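Sorting cutlery: what changed when we stopped trimming the demos

29th September

I've been putting off writing this one up because the result is small and I wanted to be sure of it. I reran the last comparison with a new seed and the gap held, so I'm posting it.

For anyone new here, I work on imitation learning for tabletop picking. The policy watches the view from a hand-held gripper, and we train it on demonstrations people record by doing the task themselves. The task since April has been cutlery sorting: pick one utensil at a time off a white table and drop it in the right box. The code name for the project is Jevine. The training set, after the last round of recording, is 3,557 episodes.

The old pipeline

Until this summer every episode went through a trimming script we took from our earlier Widmer work. It cut out any stretch where the gripper was nearly still. The thinking was that pauses teach the policy to pause, and a policy that learns to pause can get stuck.

That does happen. But the script also cut the moment just before a grasp, when the person has the fingers open on both sides of the utensil and is lining up. In crossed piles those moments are long. People slow down when a handle is lying over something else, and the script threw most of that away.

Crossed piles are the hard part of this task. A spoon by itself is easy. Take the same spoon with the end of its handle on top of a knife and fork and the policy has to choose where along the spoon to close, and a bad choice drags the other two with it.

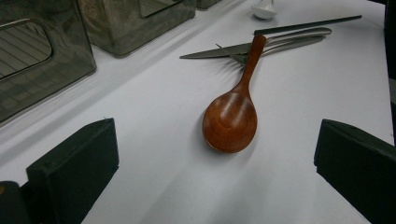
What we changed

We kept the pauses and trained on the full episodes. To deal with the getting-stuck problem, we had the policy predict a longer chunk of motion, 20 steps, so that one still moment doesn't lead straight to another. Nothing else moved. Same network, same episodes, same number of training steps.

How we tested

Each policy got 60 starting layouts, all with at least two utensils touching. We laid them out from printed reference sheets so both policies saw the same thing. A trial counted as a success only if the first grasp lifted one utensil and left the others on the table.

Results

The trimmed policy succeeded on 38 of 60. The untrimmed one succeeded on 49. On single utensils, which we ran separately, both were at 97 percent, so the easy cases didn't suffer.

The failures that remain are mostly thin handles lying nearly parallel. The fingers close on two at once and both come up. I don't think more pauses will fix that. It looks to me like a problem with seeing depth between things of the same color, and wood against metal gives far less trouble.

One caution. The longer chunk and the untrimmed data went in together. I have a run going now with the longer chunk on trimmed data, and until it finishes I can't say how much of the gain belongs to each - my guess is that the data matters more, but it's a guess.

The trimming script is still in the Skuketti repo with the threshold set to zero by default. If you pulled it before this week, check your config.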